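Juseo show in July - who's going?

seamripper_deb
Just saw the lineup for the Juseo show and I am so excited I had to start a thread! Eighteen designers over two evenings, and Danang Tuhumury is closing the second one. I saw his graduate collection years ago and I still think about those pleated coats. Who else has tickets?

hemline67
Me! Got mine this morning. The venue holds 400 so I'd move fast if you want to sit down. Standing spots are cheaper but the last time I stood for a show there I saw a lot of hats and not one hem.

pattern_pete
Going for Syafiqah Pelupessy, mostly. Her knitwear for Flutance last winter was the best thing I saw all year, and now she's out on her own with her first full collection. Does anyone know if she's sticking with knits?

seamripper_deb
The program says "knit and woven," so both! I would love to see what she does with a proper jacket.

lou_in_linen
I'm going to be the grump. Eighteen designers is too many. Last year it was fewer and I still walked out with everything blurred together. Each one gets maybe ten looks, the music changes, and you've forgotten the first three people by the time you find your coat. I'd pay the same for six designers with room to breathe.

hemline67
Lou, I get that, but those smaller slots are how the new people get seen at all! If you cut it to six, it'll be the same six names with sponsors behind them. Danang started in one of those short slots.

lou_in_linen
Fair point about Danang. I still say the pacing is rough.

tuckandroll
Is the pop-up market happening again? I came home from the last one with a Chin scarf that I wear constantly, and I've been saving up for the bag.

pattern_pete
Yes, in the lobby, opens at 4 pm both days. Chin is on the list, Vernex too. I heard the Vernex coats start at 900 so I'll be petting those and walking away.

tuckandroll
Haha, same. Petting is free!

seamripper_deb
OK, color talk, my favorite part. The teaser clips are very red. I'm calling it now - red is going to be all over that runway. Any guesses on which red?
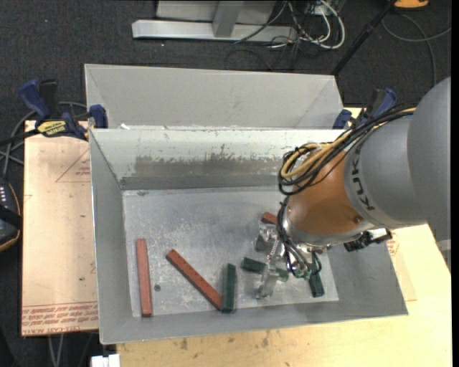

hemline67
Color is what I'm watching for too, and I'm hoping for two reds in the same outfit, a pinkish one and a brick one, right up against each other. People will tell you those fight. Look at the two blocks in that gray bin, the long pinkish one and the darker brick one, and tell me you wouldn't wear that! Gray wool coat, brick trousers, pinkish-red knit peeking out at the neck. I'd put scuffed gray boots with it and be happy until spring.

lou_in_linen
No. Sorry. Pick one red and commit. I tried mixing them for my cousin's wedding and looked like I'd dressed in the dark.

pattern_pete
I'm with hemline on this one - it works if there's enough gray between them. A heavy flannel would do it. Satin next to satin, I'd worry.

seamripper_deb
Yes to flannel! And Lou, was that wedding outfit two satins by any chance?

lou_in_linen
...It was two satins.

tuckandroll
I have a brick corduroy skirt I never know what to do with, so I'm trying this tonight. Back to the show for a second: is there a dress code? My sister is coming with me and she's worried about being underdressed.

hemline67
No dress code at all. I've seen ball gowns and I've seen bike shorts. Tell her to wear shoes she can walk in, the line goes around the side of the building and doors open at 6:30 pm.

pattern_pete
Anyone want to meet up at the market before the second evening? I can be by the Chin table at 5.

seamripper_deb
I'm in! I'll be the one in the green jumpsuit with too many tote bags.

lou_in_linen
I'll come too. Someone save me an aisle seat.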